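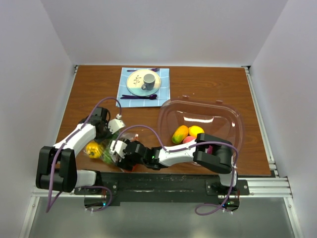 What does contrast at the table do for a person with low vision? It helps them find the edge of the plate, the rim of the cup and the food itself, so they can eat with less help.

Speaker notes, Ondodum dining session, December 8, 2018
Svenja Heitmann

Slide 2. Terms. Contrast in this talk means difference in lightness. Hue comes second. A red and a green can look far apart to most of us and still have nearly the same lightness. Ageing eyes need more light and lose some of the difference between blues and greens. Say this slowly, it comes back on slide 5.

Slide 3. Three edges matter: table to mat, mat to plate, plate to food. Most sites fix the first and stop there. A dark mat on a pale table helps a person find their place. It does very little for mashed potato on a cream plate.

Patterns. Keep them small or leave them out. A bold print in the eating area can be taken for food, and some residents will try to pick it up. A quiet pattern on a mat is

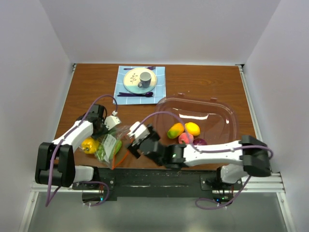
usually fine as long as it stays faint at arm's length. Test it from a seated position, under the lights used at dinner. Daylight results are of no use for the evening meal.

Slide 4. The Lernard wing trial. 17 residents, 2 meals a day, same menu before and after. Plates were changed first, mats later, so the effects can be kept apart. Light level at the table was held the same throughout. Intake was weighed at the hatch by Kai Hagedorn and recorded per meal. No control group, so treat the result as a reason to run a larger trial. If asked for the raw sheets, refer to Gudrun Hinrichs.

Cups. Look at the inside colour as well as the outside. Black coffee in a dark cup has no visible surface and people overfill it. Milk in a white cup has the same problem. Two cup colours on the trolley cover most drinks.

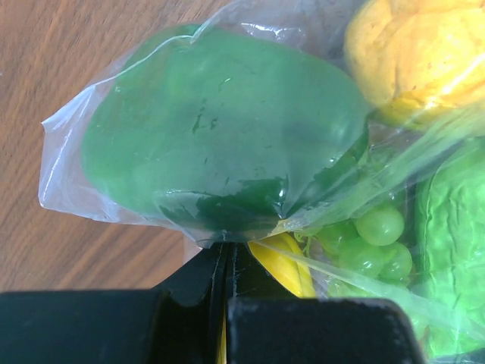
Maja Rutkowska wrote after the January session that coloured plates made her dining room look like a kindergarten, and that families had complained. Fair point. A coloured rim with a plain centre is a workable middle course, provided the centre still stands apart from the food. Where it doesn't, change the menu order or the plate, whichever is cheaper.

Slide 5. Cutlery. Handle colour should differ from the mat in lightness. Check this on a greyscale photocopy. 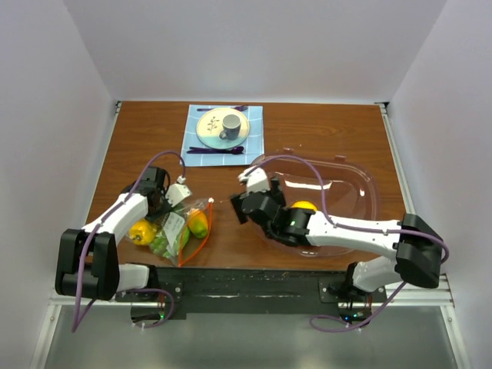 Fig. 4. Plate and mug on a light blue napkin, purple fork above.

Slide 6. Cost. Replacing plates only, about 50 per dining room including spares. Mats wear out sooner, so budget for them yearly. Questions, then hand over to Razia Khattak for lighting.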